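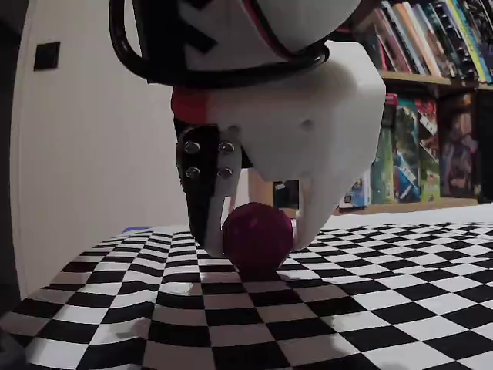

Come Sing With Us in Donmont!

The Lumbao Community Choir is looking for new voices for our spring season, and we would dearly love for one of them to be yours. We are a friendly, slightly noisy bunch of 50 singers (altos, you are well represented, but tenors, please, please come!) and we meet every Tuesday evening at 7 in the Tikden Street hall, with tea afterward for anyone who can stay and chat.

You don't need to read music, and there is no audition. Our director, Roscoe Dunleavy, teaches most of the parts by ear and is very patient with those of us who need to hear a line again, and then again after that. This season we're learning folk songs and a few old hymns for our concert in April.

Dues are $103 for the season, music folder included. If that's hard to manage right now, just have a quiet word with Roscoe.

To join, leave your name and phone number at the hall office by 12/23/18. Bring a friend if you're shy!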